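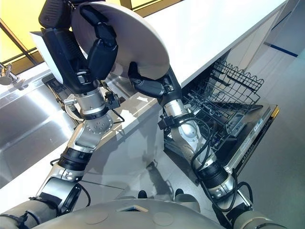
Kerkodura Laboratory, notes on the household collection programme. Posted by Chidubem Babalola on behalf of the group, Jun 3, 2018. (1/14)

The programme gathers examples of ordinary kitchen work, carried out by a two-armed robot under the guidance of a trained operator. The examples are used to teach a control model, known within the group as Praveo. (2/14)

The present round is concerned with dishes: plates, bowls and cups, moved between sink, counter and dishwasher. Large round plates have been given the greatest share of time. (3/14)

A large plate is a demanding object. It is wide and smooth, and a grip at one point on the rim allows it to swing. Operators are therefore asked to use both hands whenever a plate must be turned over or tilted steeply. (4/14)

To date the group has accepted 179 examples of two-handed plate handling. A further 82 were recorded and set aside. They have been kept, with a written note against each, and may be of use in later work on recovery from error. (5/14)

The most frequent reason for setting an example aside was hesitation. An operator who stops halfway to think produces a long pause in the record, and Praveo learned to pause at the same place. Operators now plan the whole movement before they begin. (6/14)

The second reason concerned the order of the hands. Some operators released the upper grip first, others the lower. Either is acceptable, but a change of mind in the middle of a release is not, and such examples are marked for review. (7/14)

Each session is limited to 50 attempts per operator. Quality fell noticeably beyond that point in the October trials, and the limit has been observed ever since. Operators may stop earlier without giving a reason. (8/14)

A question was received about the kitchen itself. The group works with real fittings and full-sized appliances. Polished steel gives strong reflections, and daylight through a window changes over the course of a session. Both are present in many homes, and the group has chosen to keep them in the examples. (9/14)

The starting position is varied on purpose. The plate may begin in the sink, on the counter or already in the hands, and the dishwasher door and racks are set differently between attempts. A written sheet gives the order, so that no operator settles into a favourite arrangement. (10/14)

Labelling is done by a second person who did not carry out the attempt. The labels are short: grasp, lift, turn, place, release, and one for anything that does not fit. The last of these is used more often than had been hoped — the list will be revised before the next round. (11/14)

On shared tools: recordings are checked with Level, our own program for matching the timing of the two arms. Where the arms drift apart in time, a plate that was held firmly can appear in the data as if held by one hand only. Every recording is checked before it is labelled. (12/14)

Six operators are at present approved for this work. Correction to an earlier post in another thread, which gave the number of approved operators as five: the sixth completed training after that post was written. (13/14)

The next round, named Wan, will cover the loading of racks, including plates placed beside others already standing in the tines. Requests for the operator guidance sheet may be sent to the laboratory office, marked for the attention of Chidubem Babalola. (14/14)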